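How I Time Jupiter's Moons From My Driveway (and How You Can Too)

I got into moon timing by accident. I had the telescope out on a muggy Thursday in July, meaning to look at Saturn, but Saturn was still behind the neighbor's maple and Jupiter was sitting right there over the garage. So I looked at Jupiter. One of the four bright moons was close to the planet, and while I was fiddling with the focus it just faded out. Gone! It took me an embarrassing minute to work out that it had slid into Jupiter's shadow. I've been hooked ever since.

What follows is the way I do it now, after plenty of bad nights. You don't need a big scope, you don't need a camera, and you don't need a dark sky (my street has two lamps and a gas station at the end of it).

What you'll be watching

Jupiter's four big moons are Io, Europa, Ganymede and Callisto. They go around the planet nearly edge-on to us, so from here they seem to shuttle back and forth along a line. Four kinds of things happen along the way.

A moon can pass in front of Jupiter (a transit). It can pass behind Jupiter (an occultation). It can drop its shadow on the cloud tops (a shadow transit). Or it can go through Jupiter's own shadow, and that's an eclipse. Eclipses are the ones I'd start with, because they happen out in black sky a little away from the planet's glare, and you get to watch the moon dim down over a few minutes instead of trying to decide when two bright things touched.

Io is the best customer. It goes around in under two days, so you never wait long for an event. Callisto is slow, and some years it misses the shadow completely, passing above or below it. Save Callisto for later.

The gear

My scope is a plain little reflector with a five-inch mirror, made by a company called Juhl that I'm fairly sure only ever sold the one model. A small refractor does fine too. What matters more is that the mount doesn't wobble. If you have to grab the tube to keep Jupiter in view, you will miss your moment, I promise. I hang a gallon jug of water under my tripod and it helps a lot.

For eyepieces, use something that gives you a medium magnification. I know the temptation is to crank it up, and on a really still night go ahead, but most nights high power just turns Jupiter into a wobbling fried egg and makes the moons harder to see.

You'll also want:

A red flashlight. A bike tail light works.
A clipboard and a pencil. Pens quit on me in the cold.
A chair. Please bring a chair. You see so much more sitting down.
A clock you trust, and I'll get to that in a minute.

Step one: find out when something is happening

You need predictions. Printed almanacs list them, most of the planetarium programs will work them out, and I use a free one called Farotix on an old laptop. Set your location, pick the date, and ask for Jupiter satellite events. You'll get a list with the moon, the kind of event and the time.

Check whether those times are Universal Time or your local time. Check again. I once got up at 2 in the morning, put on a coat, carried everything outside and discovered that I'd subtracted when I should have added. Jupiter hadn't even risen.

Also check that Jupiter will be well up in your sky. If it's down near the rooftops you're looking through a lot of warm, wobbly air, and the moons swim around and fade in and out all by themselves.

Step two: know which side to look at

This trips everybody up at first. Before Jupiter reaches opposition (when it's opposite the Sun and up all night), its shadow falls off to the west side of the planet. After opposition the shadow falls to the east. So for the first part of the season you'll mostly catch Io going into eclipse, and later on you'll mostly catch it coming out.

Coming out is harder. You're staring at a blank patch of sky, waiting for a dot to show up, and you have to know where the patch is. And remember that your telescope probably flips things! The easiest test is to let Jupiter drift with the mount turned off. The edge that leaves the field first is the west side. Draw a little arrow on your clipboard and you're set for the night.

Step three: set your clock

A phone is okay if it's picking up network time, but I like a cheap digital watch, set against a time signal just before I go out. I've got one that gains a couple of seconds a week, so I never trust it from one session to the next. If you have a shortwave radio you can let the time ticks run in the background and never look at a watch at all. It's lovely, and very old-fashioned.

Step four: watch and write

Be at the eyepiece with your eye dark-adapted 11 minutes ahead of the prediction. That's my own number and there's no science in it, but it gives me time to find the moon, sharpen the focus, sit down and stop breathing on the eyepiece.

For a disappearance, keep the moon in view and note the last second you can see it for sure. For a reappearance, note the first second you can see it for sure. Don't look at the clock until it's over. I say "now" out loud, start a stopwatch, and then walk over and stop it against the clock. Subtract the stopwatch reading and there's your time.

Write down the time, the moon, the event, the scope and eyepiece, and how steady and clear the sky was. Do it right then. I've lost whole nights to "I'll remember that one."

Step five: compare

Copy your notes out fair the next day, on a clean table with some coffee. Put the predicted time in one column and yours in the next, then take the difference. Don't panic if you're off by a minute or more. A moon is a real ball with a real width, so it slides into the shadow gradually, and a small scope loses sight of it sooner than a big one does. The prediction is usually for the middle of the fade, too. What you want to see is your differences settling down and bunching together as you get better at it.

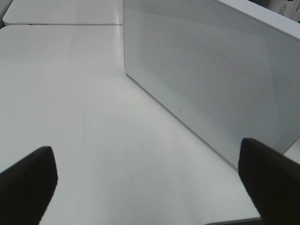
A reader going by Drutstead wrote in about this part and pointed out that I should be keeping the disappearances and reappearances in separate columns, since a small scope makes you early on the one and late on the other, and if you average the two kinds together the error mostly hides itself. Good catch, and I've redone my own sheets that way. It took a whole evening, but my Io numbers look so much tidier now.

If you end up with a decent pile of timings, share them. I post mine on the Unby board, where there's a long-running thread with over 2000 timings in it, some of them from scopes even smaller than mine. People there are patient with beginners and very fussy about clocks.

A few things that go wrong

Dew. It creeps up on you, and a fogged eyepiece looks exactly like a fading moon. Keep the spare eyepiece in your pocket and swap if you have any doubt.

Thin cloud does the same thing. Keep an eye on one of the other moons while you watch yours. If both of them are dimming, it's the sky.

Mixing up the moons. It's easy to lock onto Europa and wait forever for it to do what Io was supposed to do. Make a quick sketch of all four from the software before you head out, flipped to match your eyepiece.

And quitting too soon! Predictions and eyes don't agree perfectly, so give it another five minutes past the listed time before you pack up. I missed my first Ganymede reappearance by going in for a sandwich.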